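From: Pratonum Household Automation Office
To: Service Automation Discussion List
Date: 5/6/23
Subject: Re: Readiness of machines for bedroom and laundry tasks

The office thanks the members at Visser for their message. It is quoted in part below, with our reply following.

> Our housing department has been asked whether folding and putting away
> of clothes could be handed over to machines within the next budget
> period. We operate 188 furnished apartments and the question comes up
> at every review. Branance has told us that its system can fold a
> towel. We would like to know whether the list considers this
> a fair measure of progress, and whether anyone has results for
> ordinary clothing on an ordinary bed.
>
> We would also welcome advice on what to ask a supplier before a trial.

A folded towel is a fair first measure and a poor last one. A towel has four corners and no inside. It may be picked up by any edge, and a mistake early in the fold can be corrected later. Clothing gives a machine much less room for error. Our view is that general folding of clothes in occupied rooms should not be included in a budget at this time.

We reached this view after the Dedus study, in which our office took part from December onward. The study covered 385 attempts with mixed garments placed on beds, chairs and tables. Shirts laid flat on a table gave acceptable results. Knitwear left on a bed did not. About 20 percent of the knitwear attempts ended in a fold that housekeeping staff were willing to put in a drawer without doing it again.

The hardest step was choosing where to take hold. On a sweater lying bunched on the covers, a sleeve may cross the body, and the stripes on the sleeve may run close to the stripes on the body. A person sees the ribbed cuff and knows at once which part is the sleeve. The systems in the study often treated the two as a single piece of cloth and lifted both. Patterned bedding added to the trouble, as lines woven or printed on a sheet were at times taken for the edge of the garment.
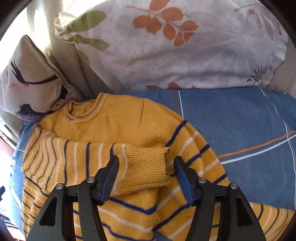

Matters to raise with a supplier before a trial

1. Ask which garments were used in the supplier's own tests, and whether they were laid out by hand beforehand. Results for garments spread flat should be reported apart from results for garments as found.

2. Ask what surface was used. A mattress gives way under pressure and a sheet moves with the clothing. Figures obtained on a hard table should not be applied to a bed.

3. Ask how a failed fold is counted. Some reports exclude attempts in which a member of staff stepped in. Those attempts should be included, together with the staff time they required.

4. Ask for the full time per garment, from first contact to placement in the drawer. In the Dedus study the longest accepted fold took 12 minutes.

5. Ask whether the system can tell the front of a sweater from the back, and what it does when a sleeve is inside out.

Where a trial is wanted in spite of the above, we suggest limiting it to flat linen in a central laundry room. Sorting of towels and stacking of pillowcases are within reach of present equipment, and the results can be compared directly with existing staff records. Work in the apartments themselves should be left with housekeeping for the present.

Members holding results for knitwear on soft surfaces are asked to send them to the list in plain text. Results from failed trials are equally welcome. The next revision of our guidance note will take them into account.

Household Automation Office
Pratonum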